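Storing dry staples bought in bulk

Grocery prices have made larger bags of rice, flour and pulses better value per kilogram. The saving is lost if the stock spoils.

1. Check the unit price
Compare by 100 g, not by pack. At Kirnstead the 8 kg rice sack is cheaper per unit than the small bag; the flour is the same price in either size.

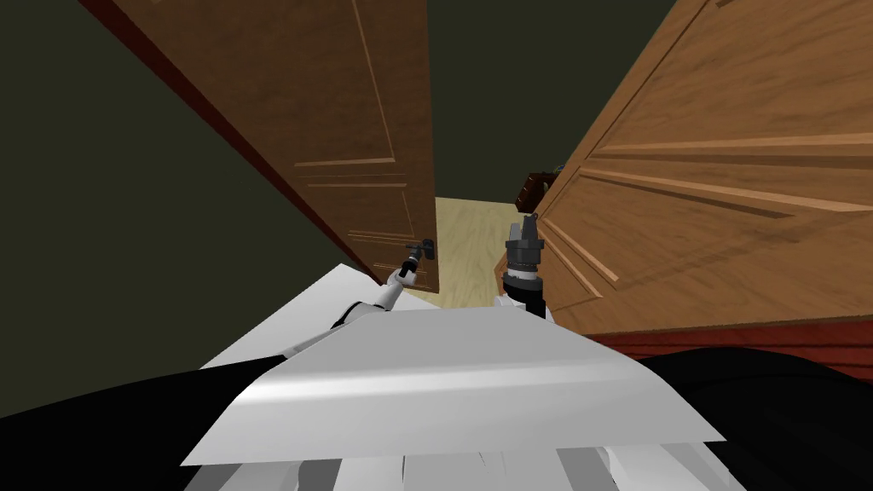
2. Choose the container
Use rigid tubs with a gasket lid. A Pider tub holds about 700 g of plain flour when filled level. Plosix tubs are taller and suit pasta. Wash, rinse and dry fully before filling.

3. Control temperature
Keep the cupboard at or below 19 degrees. Avoid shelves beside the oven or over the dishwasher, where warm, moist air collects.

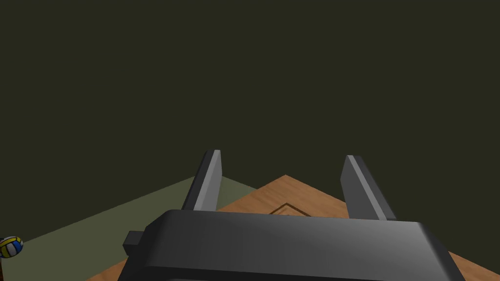

Wholemeal flour has a shorter life than white, as the germ contains oil. Store it in the fridge or freezer and let it return to room temperature in the sealed tub.

4. Rotate
Write the date of opening on masking tape, fixed to the lid. New stock goes behind old. Do not top up a part-used tub.

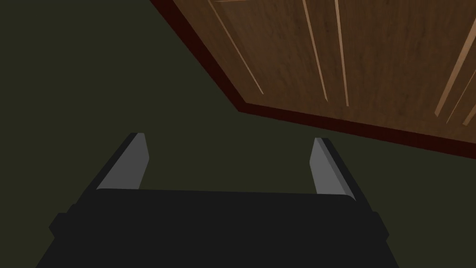

Lentils and chickpeas keep well but harden with age. Allow extra soaking time for older stock.

5. Portion for cooking
Weigh rice dry. A 170 g portion serves two. Ruangrit jasmine needs slightly less water than basmati.
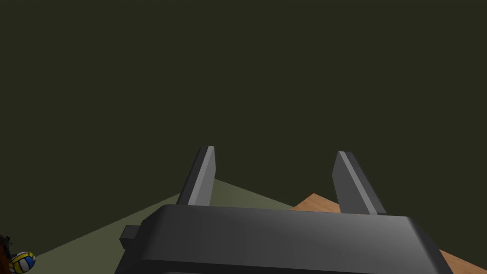
Posted by the Pantry Desk, 25th October

Discard anything with webbing, clumping or a sour smell, then vacuum the shelf and wipe the joints with a cloth wrung out in vinegar.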